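4.2 Hand guiding and the limits of the written rule

Most of the site rules we collected treat contact between a person and an arm as an exception. The standard wording, copied with small changes from one document to the next, is that no part of the body may enter the working area while the motors are live. Only the Stestance rulebook sets out what should happen when someone has to put a hand there anyway, and it does so in a single paragraph near the back.

We doubt that the wording describes practice anywhere. Of the 9 sites that answered our questions, all had signed up to a rule of this kind, and all told us in the same reply that staff guide or steady an arm by hand when a task calls for it. Handovers between two arms came up most often. The object is held at both ends, a small error in either grip is passed on to the other, and a person's hand is the quickest way to take up the difference. Figure 3 shows the position at close range.
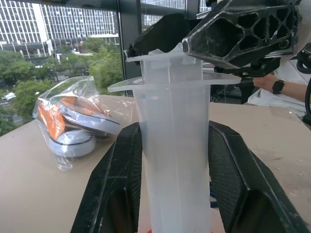

Photo: Lucinda Blackwood / Pluvico

Figure 3. Two grippers on one translucent cylinder, with a hand just below the bracket of the upper gripper.

A strict reader of the rule would call this a breach and stop there. We think that reading is of little use. The rule does not say whether the arm may be live but held still, whether a slow guided mode counts as motion, or whether the forearm is treated differently from the fingers. Nor does it mention watches, rings or loose sleeves, although a separate clause on machine tools in the Bonen handbook bans all of them. When we asked why that clause had not been carried over to arms, the answer was that the arms were "the safe kind".

That phrase deserves more suspicion than it gets. A force limit is set for a bare arm meeting a body in open space. It says much less about a finger caught between a bracket and a second gripper, where there is nowhere for the hand to go. The Perić checklist does ask for a pinch-point review, but only once, at installation, and with the fingers fitted at the time. Printed fingers are changed often. One site had swapped its set 3 times since the review and saw no need to repeat it - the arm itself, they said, was the same arm.

Tidiness rules fared no better. Every rulebook asks for a clear table, and none says what clear means. Objects waiting their turn, packaging and cables may all be needed for the work, so the person on shift decides, and two people on the same shift may decide differently. We would rather see a short list of what may stay within reach of the arm than another appeal to good housekeeping.

It may be objected that incidents are rare. The combined logs hold 400 entries, and few mention a hand at all. We are not persuaded that this shows much. The log forms have no box for guided contact, and a worker who has been told that contact is forbidden has little reason to write it down.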